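## 2. Getting the packing bench ready

So you're on the bench at Firnwood this week, lucky you! I wrote this part of the guide for those of us who used to tape boxes by hand all day and now share the job with the Priter two-arm station. The arms do the holding and shifting. We do the setting out, the checking and anything fiddly (which is still plenty, believe me).

Before you start, put the tape and scissors along the back, well out of the arms' way, and lay one phone box flat between the grippers.
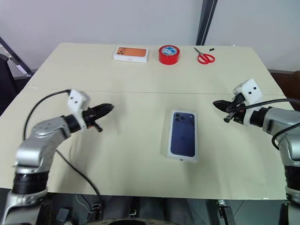 **Written by:** Kasprzak, packing bench lead, Firnwood

My old routine was 51 boxes before morning tea and a sore wrist to go with it. The wrist's much better now, but I do spend more time watching than I'm used to, and it took me a couple of weeks to stop reaching in to help. Don't reach in to help!

1. Check the arm cables. They should have slack to move and nothing sitting on them.
2. Set your box with the printed side of the lid up. The next one can wait at the back beside the tape.
3. Stand behind the yellow floor line and press **Ready**. You've got 11 seconds to change your mind.

 > **Caution:** If a box is crooked, press **Hold** first, then fix it. Hands stay off the bench while the arms are live, even for a tiny nudge.

4. Watch the grippers come in from both sides. A box on a bit of an angle is fine, so leave it be.
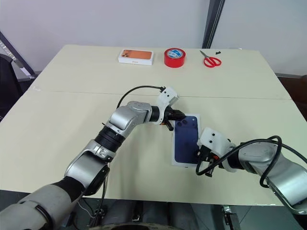
5. When the light goes green, press **Hold**, pick up the box and look over the corners yourself. Dented ones go in the Jundthorpe returns tub, same as always.

**Note:** Two stoppages in a row means you call me over. You won't be marked down for it, and I'd much sooner walk across the floor than sort out a squashed lid.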